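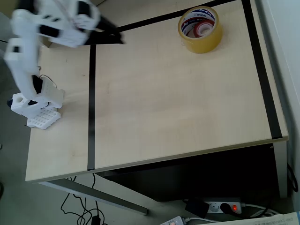 The arm over its marked work area, with the tape roll on the far side.

Success rate drops when the object is near the far tape line – is this a data problem or a method problem?

Posted by jeridberg_bench, Oct 17, 2019

I am trying to reproduce the placement result from the Flotness report using a small printed arm. The task is plain: pick up a roll of packing tape from anywhere inside the zone marked out in black tape and bring it back to the near side. The policy is trained only from demonstrations, with no reward signal and no simulation. I recorded 998 demonstrations by hand-guiding a leader arm and trained with the settings in the report's appendix.

In the near half of the zone the policy does well. In the far half, where the roll sits in the photo, the gripper arrives over the object and then hovers. Sometimes it closes early on nothing, and sometimes it comes down on the rim and pushes the roll outwards. The training loss looks normal and the validation loss is flat.

The report claims that accuracy is even across the whole area once there are enough demonstrations. My start positions were chosen by eye, so I can't say how evenly they cover the zone. The overhead camera is fixed and I have not moved the tape lines since recording began.

What I would like to know before I spend another week recording:

Is hovering a known sign of too little data, or does it point to something else?
Does the even-coverage result hold for an arm of this type, or only for the stiffer one used in the report?
Should I mask the tape lines out of the camera image?

Aurelia Bühler

Hovering over the object and failing to commit is usually a sign that the demonstrations disagree with each other, and more data of the same kind will not cure it. If you paused above the roll in some recordings and went straight down in others, the policy averages the two. It sees an almost unchanging image during the pause and learns that the right action there is to stay put.

Check this first. Take every demonstration in the far half, plot gripper height against time, and look for flat sections just before the descent. When we did this on the Clituvton set we found pauses in most of the far-side recordings and hardly any in the near-side ones. The operator was slowing down because the depth was harder to judge from where she sat. We cut out the frames in which no joint moved beyond a small threshold, retrained with nothing else changed, and the hovering went away in all but a few runs.

On your second point, the even-coverage result is narrower than people quote it. The report draws start positions from a grid and gives each cell the same number of demonstrations. The authors used 2,537 in total, but the ablation shows that the balance between cells mattered more than the total. A smaller balanced set did better than a larger one with positions picked by hand. People choosing by eye tend to favour the middle and the near edge, so I would expect your far cells to be thin.

The arm does matter as well. With hobby servos the position error grows with reach, as any play in the shoulder joint is multiplied by the length of the arm. A rim contact at full stretch may be a sag problem and have nothing to do with the policy. To separate the two, replay a recorded far-side demonstration open loop with the roll in its original place. If the replay misses too, fix the hardware or record the commanded positions from the leader instead of the measured ones from the follower.

I would leave the tape lines in. They are a fixed reference and the image encoder probably makes use of them. The risk is only that the policy becomes tied to them, so do not shift them between training and testing.

trummer_user

Had the same thing. Retrained with 2 cameras, one on the wrist, and it got better. I didn't test why. Also check the screws on the shoulder servo, mine had worked loose.

p_lindqvar

I agree with most of the above but would be careful with the trimming step. If you remove all still frames you also remove the short wait while the gripper closes, and the policy may then lift before it has a grip. Keep any frame in which the gripper command is changing, plus a few after it. We kept 7 at our recording rate – you will need to tune that for yours.

Please also report results per cell and not as one figure for the whole zone. A single average hides exactly the fault described here, and it is the reason the original claim is hard to compare with anything. Even a coarse grid is enough, provided the same start positions are used for each version of the policy.

Comment from jeridberg_bench

Thank you. I have run the open-loop replay and it lands on the rim in the far row, always short and slightly low, so sag is part of it. The height plots also show pauses, though fewer than I expected. I am switching to leader positions first and will trim afterwards, so that the two changes are not mixed. The per-cell results will go in a new post.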